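Cunamell Book Barn: notes from the October catch-up
October
By the minutes secretary

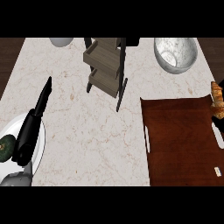 An avocado on a white plate, marble countertop.

We kicked off at 7.30 pm, a bit late as I'd left the key to the back room at home (sorry, all). Last month's minutes were taken as read.

Main business was the old book! For those who missed the fuss, it turned up in a carton of donated paperbacks from the Orkberg end of town, and I very nearly put it on the dollar trolley. It's a first edition of a children's adventure set around Turkura, number 80 of a signed run, with the dust jacket still on and only a bit of foxing on the early pages. Huttunen Rare Books had a look and valued it at $2,933, which got a whistle from the back row.

We then had a good long natter over what to do with it. One lot wanted it straight off to auction, and I was with them, but a few people felt it ought to stay in Cunamell where the kids can see it. We voted and the auction got up. Huttunen will handle the sale, and we'll borrow the library's glass cabinet so everybody gets a squiz first. I'm to ring the library.

Money from the sale goes to the new shelving, with anything left over put towards the reading corner (beanbags were mentioned, colour still being argued over).

Other bits: we've sold almost 80 jigsaws since winter, so please keep them coming, but check the pieces are in a bag. Eight cartons of encyclopaedias are still blocking the side door and I'd love them gone. The kettle's been replaced.

Finished at 8.50 pm. Next meeting same place, and I'll bring the key.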